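Groden Textilpflege sucht Mitarbeiterinnen und Mitarbeiter fürs Vormachen und Anlernen (m/w/d), Teilzeit oder Vollzeit

Schön, dass Sie bis zu uns gefunden haben! Wir sind eine Wäscherei mit angeschlossenem Aufbereitungsbetrieb für gebrauchte Kleidung, wir sind 109 Leute in zwei Hallen, und die meisten von uns haben hier mit dem Falten angefangen. Auch Aparecida Rangel, die heute den Betrieb leitet, stand lange am Legetisch und springt dort bis heute ein, wenn es eng wird (und schneller als die meisten ist sie immer noch).

Seit März ändert sich bei uns einiges. Die glatten Teile, also Laken, Bezüge und Handtücher, laufen inzwischen über die neue Etine-Linie. Bei Pullovern, Strickjacken und allem, was weich ist und sich verzieht, sind wir noch lange nicht so weit, und genau dafür brauchen wir Sie. Wer bei uns vormacht, führt den Greifer von Hand, nimmt Kleidungsstücke auf, legt sie zusammen und legt sie ab, und aus diesen Aufnahmen lernt später die Anlage.

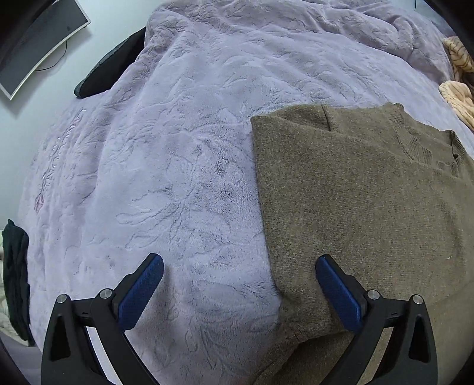
Falten kann man bei uns auf sehr verschiedene Weise lernen, und wir erwarten wirklich nicht, dass Sie schon einmal mit so einem Gerät gearbeitet haben. Wichtiger ist uns, dass Sie ein Gefühl für Stoff mitbringen und gern sorgfältig arbeiten, auch beim dreißigsten Stück am Vormittag. Ein brauner Strickpullover mit geripptem Kragen auf einer flauschigen Plüschdecke verlangt eben etwas anderes als ein Hemd auf dem glatten Tisch, und wer schon einmal versucht hat, zwei weiche Sachen mit zwei Fingern auseinanderzuhalten, weiß, wovon wir reden. Genivaldo Bastos arbeitet Sie drei Wochen lang ein, in Ruhe und ohne Stückvorgabe.

Viele fragen uns im Gespräch gleich als Erstes, ob sie sich hier selbst abschaffen. Die Frage ist berechtigt, und wir haben sie im Betrieb lange besprochen, manchmal auch laut. Vereinbart ist, dass wegen der Umstellung niemandem gekündigt wird. Die Nachtschicht am Legetisch fällt weg, worüber sich die einen freuen, während anderen der Zuschlag fehlt; für sie gibt es eine Ausgleichszahlung von 400 Euro im Monat, vorerst bis zum Jahresende. Neu dazu kommen Stellen in der Sichtprüfung, beim Anlernen und in der kleinen Werkstatt, die Eusebio Rengifo gerade aufbaut.

Was Sie mitbringen sollten: ruhige Hände, Deutsch für den Alltag und die Bereitschaft, auch einmal zu sagen, dass eine Vorgabe Unsinn ist. Zeugnisse sehen wir uns gern an, ein Muss sind sie nicht.

Was wir bieten: einen unbefristeten Vertrag, Arbeitsbeginn wahlweise um 6 oder um 9 Uhr, jede Stunde eine bezahlte Pause für Handgelenke und Schultern sowie einen Wechsel der Tätigkeit nach spätestens einem halben Tag. Eine Kantine haben wir leider nicht, aber eine ordentliche Küche und einen Hof mit Bänken.

Rufen Sie gern bei Hedvig Nygård im Personalbüro an oder kommen Sie vormittags einfach vorbei und schauen eine Stunde zu. Schriftlich genügen uns ein paar Zeilen über Sie und ab wann Sie könnten. Bitte schreiben Sie dazu, ob Sie Links- oder Rechtshänder sind, Linkshänder fehlen uns nämlich noch sehr!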